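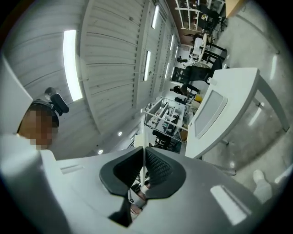
Put the desk where the outlet is and stop thinking about it, wrote Thierry Rey under my last post on shared workrooms. Thierry, I did that for years. I have the extension-cord budget of a man who never had to look at his own ceiling in his own monitor.

So let's talk about placing a desk in a big white room with long fluorescent lights overhead and a floor that shines back at them. You need masking tape, a small hand mirror, a tape measure and someone who won't sigh when asked to lift the other end.

Step 1. Clear the top
Everything comes off. Screens, cables, bottles, the mug that has been "going back to the kitchen" since October. Unplug first, then lift. I did it in the other order once and now own a monitor with a personality.

Step 2. Find the bright spots
Turn on all the lights, including the ones you normally leave off. Lay the mirror flat on the desk and sit down where you'd normally sit. If you see a tube in it, so will anything glossy that you put there. Mark the spot with tape. Slide the mirror a hand's width and look again. It's dull work, and you'll want music.

A screen lying face up is the worst case. Stand it upright and tip the top slightly toward you until the lights drop out of it.

Step 3. Turn before you move
Try rotating the desk first. I like the long lights running past my shoulder, parallel to the way I'm looking. Straight ahead they get into your eyes, and directly behind you they get into the screen. Half the time a quarter turn fixes things, and you've spared your back.

Step 4. Check the walkway
Leave at least 27 inches behind the chair, measured with the chair pushed out as if you'd just heard there was cake. If people go through there with boxes, leave 49. Keep tables well clear of the bottom of any stairs – people come off the last step looking at their phones.

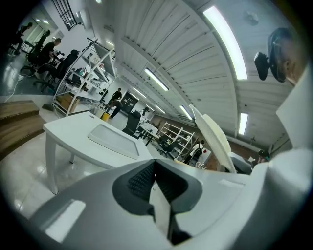 White table on the pale tiled floor, with the wooden steps to its left.

Step 5. Lift, don't drag
One person at each end. Dragging scratches a glossy floor, and a glossy floor will show you that scratch every morning. Stick felt under the feet while the thing is up in the air, and be quick about it. Your helper has opinions by now.

Step 6. Level and reload
Press down on each corner. If it rocks, adjust the foot or fold some cardboard under it, and then swear you'll replace the cardboard. Heavy things go back first, cables last.

If there's still glare, get a matte screen filter before you go shopping for another desk. Mireille Huet asked whether painting the ceiling darker would help. Probably, but you first.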